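Sarneck Publishes Upkeep Schedule for Two-Arm Bench Cell

GANDIA, Thursday, May 15, 2025 – Sarneck, which builds and services small handling cells, today released the upkeep schedule it uses for its two-arm bench cell, known as Lornau. The schedule covers the grippers, the cables at the wrists, the table and the order in which the cell is set up after a repair. It is free to download and replaces the notes that went out to customers in December.

Lornau cells are used for picking up, turning and passing small boxed goods. Both arms work over one white table, and either gripper can hold an item while the other stays open. Most service calls concern the parts that touch the goods, and the new schedule starts there.

"We used to write up the motors first and leave the fingertips for the last page," said Qistina Sinaga, service lead at Sarneck. "People read the first page. So the fingertips are on it now."

The grip check is done with an ordinary small box. One gripper takes it by the side and holds it on the table. The other gripper is left open. The operator looks for slipping at the fingers and for slack or rubbing in the cable that runs down each arm.
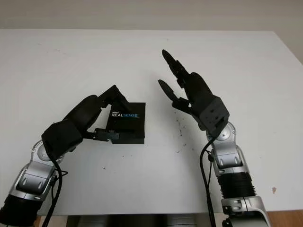
How often should the fingertip pads be checked?
Every 399 cycles, and again after any job that involves rough cardboard or tape. A pad with a torn tip should be changed before the next job, even if it still holds.

Pads are sold in sets for one gripper. Sarneck advises changing every pad on a gripper together. A new pad working against an old one closes off center, and the grip position then has to be taught again.

Changing a set takes one person 3 steps under the schedule: park the arm and switch off power to it, swap the pads, and run the grip check. The screws on the finger plates are to be checked by hand with the power still off. The pivot screw should not be tightened further if the finger moves freely. Overtightening it was the most common fault found in grippers sent back to the workshop last year.

The table has its own page. Crumbs and dust get picked up by the pads and shorten their life, so the surface is to be wiped with a damp cloth at the end of each shift and left to dry. Scuff marks that do not wipe off can stay unless they upset the camera, in which case the camera settings are checked first. 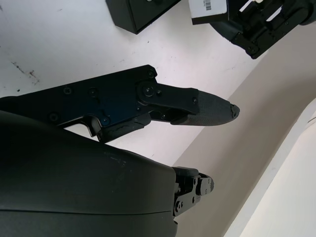 Gripper finger with a worn pad at the tip, over the white table of the cell.

A full service is due at 997 hours. It includes the wrist joints and the cables and is carried out by Sarneck or by Hutapea, its service partner. Customers who do their own work up to that point keep their warranty, provided the log sheet at the back of the schedule is filled in.

The schedule applies to all Lornau cells now in use. Printed copies can be ordered with the next set of pads.

Press contact: Qistina Sinaga, Sarneck, Gandia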